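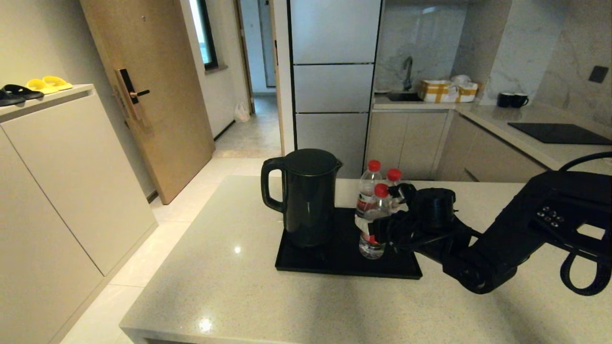 Ertuğrul Erdem
Guest services lead, Oslow Serviced Apartments

4 min read · 48 shares · 2 comments

Ever since word got out that we have a robot working the apartments with us, I get the same questions in the elevator, in the break room and once at my cousin's wedding. So I wrote the answers down. If yours isn't in here, come find me!

Is it taking my job?

No, and I asked that one myself before anybody else did. The housekeeping team is the same size it was in September, and the agreement we signed with Estano (they built the robot and they service it) says no positions get cut during the trial. What comes after the trial I can't promise, I'm not the person who decides. But I'd rather tell you that straight than hand you a brochure answer.

So what does it do all day?

Restocking, mostly. Water bottles on the welcome tray next to the kettle, mugs back where they go, that kind of thing. It picks up one bottle at a time with a hand that has jointed fingers, pretty much the way you or I would grab it. We have 66 apartments and every one of them gets a tray, so you can imagine how many bottles that is in a week.

What doesn't it do?

Beds. Bathrooms. Windows. Anything involving a guest who is standing there in a towel. It also doesn't decide whether an apartment is ready, a person still walks through and signs the sheet.

Is it faster than us?

Ha, no. I can set up a tray while it's still thinking about the first bottle. The difference is that I don't have to be the one doing it, so I'm next door stripping the bed in the meantime. Whether that adds up to a shorter shift depends on the floor, and on checkout days I barely notice it.

Do I have to learn to program it?

You don't! There's a two-hour training with Stijn Geerts, and most of it is how to start a round, how to pause it and what the lights mean. Stijn is patient and he brings cookies. Please go even if you think you'll never touch the thing, you'll still be sharing a kitchen with it.

Who gets blamed if it breaks something?

Not you. Write it in the Ellesau log (the tablet by the linen room, same as for a broken lamp), put the apartment number, and leave the rest to us. We had a wet floor and an unhappy guest in the first month and the person on shift was worried sick over it, which I hated.

Does it film us?

It needs cameras to see what it's picking up, so yes, it has them. The recordings are for the robot's work and your supervisor can't pull them up to check how long your break was. I got that in writing and there's a copy on the board.

Can I say no to working with it?

You can ask for a floor it isn't on. So far we've managed to fit that into the schedule every time. Talk to me before the schedule goes up, please, and not after.

Has anything changed for the worse?

It's quieter, and I miss that less than some people do. We used to do trays in pairs and that was when you caught up on everybody's kids. A few of us asked for a longer overlap between shifts to make up for it and we got ten minutes. I'm still pushing for twenty.

Last updated April 6, 2024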